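Print this page | E-mail this page

Detorach Small Items Handling Study
Progress report to Jalell, second period
Prepared by Lilla Pap; reviewed by Eetu Miettinen

Work in this period covered the table tasks for personal items, with eyeglasses as the main item. The eyeglasses task has two parts: folding the temple arms and placing the folded pair on the work surface. A total of 1,541 trials were logged against a target of 3,000 for the full study. Of these, 107 were set aside during review, mostly for incomplete start or end positions.

Thin wire rims remain the most demanding case. They offer little area to grip, and the outline has low contrast on a white tabletop. The written procedure now allows both hands to approach the pair at the same time, with the fingertips meeting at the frame. The earlier version called for one hand to hold and the other to fold, and operators found it slow.
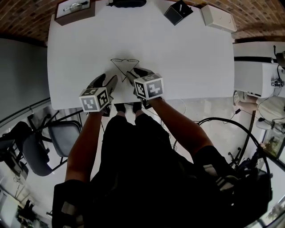
Gloves are worn on both hands for all trials of this task. Lens marks were checked at the end of each session and cleaned before the next. Two pairs were withdrawn after the hinge screws loosened, and replacements were bought from Bozsik under the existing supplies line.

Items not in use are kept along the far side of the table, leaving the near side clear for work. The layout was reviewed in December and no change is proposed.

Open points:
- 47 trials await a second review.
- The folding procedure for thick plastic frames is in draft.
- Flellard has not yet confirmed delivery of the hard cases needed for the next task, placing folded eyeglasses in a case and closing it.

Spending is within the approved budget. The case task will start on delivery, and the remaining eyeglasses trials will continue until then.

Contact: Lilla Pap, Detorach project office | © Detorach | Back to top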